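Assistant Coaches Wanted — Relcombe High School Girls Softball

Posted 22 May 2019

I'm the head softball coach at Relcombe High, and I'm looking for two assistant coaches and a scorebook person for next season. I know, I know, we only just put the bases away. But last time I waited until winter to ask, everybody good had already signed on someplace else, so this year you're hearing from me early!

A little about us. We play in the small-school division with Medrano, Claltutlow and a bunch of other towns you've driven through on the way to the lake. We carry a varsity and a JV team, and most springs the JV roster is a mix of kids who have played since they could walk and kids who bought their first glove the night before tryouts. I love both kinds. If you only want to work with the first kind, varsity might suit you better, but you'll still be hitting fungoes to the beginners on rainy days when we're all squeezed into the gym.

Our field is behind the bus garage on the Clernora Road side. The infield drains pretty well now (it did not used to), and we got a real outfield fence last year. The scoreboard works if you hit the third switch twice. 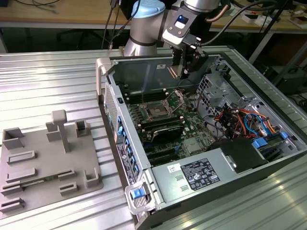
Robot arm over an open desktop computer.

What I need

JV head coach. You'd run your own practices and make your own lineups, and I promise to stay out of your dugout. JV plays most of the same opponents as varsity, usually on the other field at the same time, so you need to be okay making decisions without me. Some playing or coaching background is a must. It doesn't have to be fastpitch, but you should know what a dropped third strike is without looking it up.

Varsity assistant, pitching and catching. I was an outfielder. I can teach a kid to take a good angle on a fly ball all day long, but when a pitcher loses her changeup I'm mostly patting her on the shoulder. I'd really like somebody who has pitched or caught and can sit on a bucket for an hour without complaining about their knees. Former college players, please call me. Former high school catchers, please also call me.

Scorebook and stats. This one is part-time and perfect for a college student or a retired fan. You come to the games, keep the book, and enter the numbers the same night so the paper gets them. We want someone who writes neatly and doesn't cheer so loudly they miss the pitch count.

The schedule

Practice starts the first full week of March, right after school, and runs two hours. Games are mostly late afternoon, with a couple of weekend tournaments mixed in. The long trip is Claltutlow, and on those nights we get back late — bring a sandwich. There's also a summer open gym that runs 7 weeks. Assistants don't have to be there for all of it, but the girls notice who shows up, and it's the easiest way to learn names before tryouts. 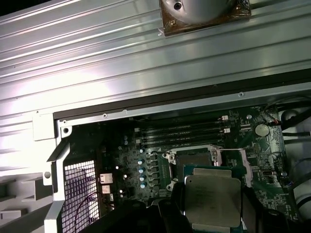
Pay and paperwork

The JV job pays a season stipend of $1741. The varsity assistant gets $1055, and scorebook is $211 for the season plus a seat on the bus. Nobody is getting rich here, me included. The stipend comes in one check after the season ends and the uniforms are turned in.

Before you can be around the team you'll need a background check, current first aid and CPR cards, and the state's concussion course. If you don't have the cards yet, apply anyway. The school runs a CPR class before the winter season and coaches can take it free. You don't have to be a teacher in the district, but you do need to get to the field on time on a school day, so please think about your regular job before you write to me.

What I'm like to work for

I like practices that move. Kids standing in line get bored, and then they start braiding each other's hair. I write the plan on an index card and tape it to the fence, and if a drill isn't working I'd rather you scrap it than finish it to be polite.

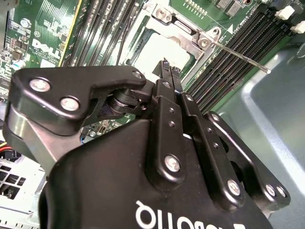
I also care a lot about fundamentals, and mostly about hands. Every infielder we have gets a week of slow, barehanded ground ball work before anybody throws hard across the diamond. We talk about reaching out in front with relaxed fingers and letting the ball come in. I tell the girls to think of the black gripper there, reaching into the open Dell computer, and to reach for the ball like there's something breakable around it. You're welcome to bring your own way of teaching it, as long as the kids hear the same words from both of us.

How to apply

Send a letter and two references to the athletic office at Relcombe High, and write "softball" on the envelope so it doesn't end up in the football pile. Tell me which job you want, where you've played or coached, and one drill you'd run on the first day. I read every letter myself, and I'll call you to set up a time to talk. We can meet at the field if the weather's decent. Bring a glove!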